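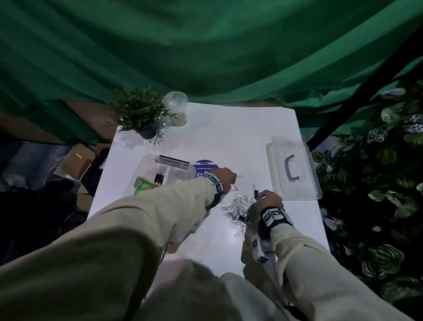

4. Artificial plants in the shared office

Reading time: 9 minutes

4.1 What was counted as a plant

The survey covered 731 desks and tables in shared offices in Dudenell and Zimville. Living and artificial plants were recorded separately. An artificial plant was any standing object made to look like a growing plant, whatever it was made of. Cut flowers, printed leaves on screens or wallpaper, and dried stems in vases were left out. Small potted pieces with narrow leaves, of the sort in Figure 4, were entered as "grass type". The other classes were "succulent type", "broad leaf" and "flowering". Where a pot held more than one kind, the tallest decided the class.

Staff at the Zimville offices asked whether moss panels should be included. They were left out at both places, as they are fixed to walls and no single worker is in charge of them.

4.2 Who put them there

We had expected most artificial plants to have been supplied with the furniture. In Dudenell this was so. The fitting-out firm Lillon had placed a grass type on every meeting table when the offices opened, and few had been taken away. In Zimville the plants were mostly brought in by the workers themselves, often after a living plant had died on the same desk. Of the workers who answered the questionnaire, 234 had an artificial plant within reach of their chair. They were asked who had chosen it, and a good number did not know.

Not knowing mattered more than we thought it would. Workers who had chosen the plant dusted it and moved it when they changed desks. Workers who had not chosen it tended to leave it where it stood, and several did not mention it until the second page of questions, where plants were named. We take this to mean that supplied plants soon become part of the furniture in the worker's mind.

4.3 Position on the table

Plants stood at the back of the table far more often than at the front or the middle. The same was true of cups not in use, which were often found next to the plant (Figure 4 has a clear plastic cup beside it). The front of the table is kept for work, and anything which is not work moves backwards through the day. Hunt, the smaller of the two Zimville buildings, has deeper tables than the others, and there the plants stood further from the chair and were dustier. We did not measure dust. The remark comes from the cleaning notes for February, which the building office let us read.

Corners were used more than the middle of the back edge. In Dudenell the sockets are in the middle of that edge, and this may be enough to explain it. The Zimville tables have no sockets and show the same pattern, though more weakly.

4.4 Ratings of the room

Workers rated their room for comfort, air and appearance. We collected 2,028 ratings over the study period. Rooms with living plants scored higher on all three. Rooms with artificial plants only scored higher than bare rooms on appearance and no differently on the other two. The gain in appearance was found only where workers had chosen the plants. We cannot say from these figures that choosing a plant makes a room look better to the person who chose it. People who already like their room may be more willing to bring things into it.

Comments

deskbound: We have the Lillon ones too. I thought mine was real for a whole winter and I was watering it.

fernleaf22: Were the ratings taken at the same time of day? Our office gets no sun after lunch and I would score it very differently.

tealeaf: Section 4.3 is our office exactly. Is the questionnaire available anywhere? I would like to use it at work.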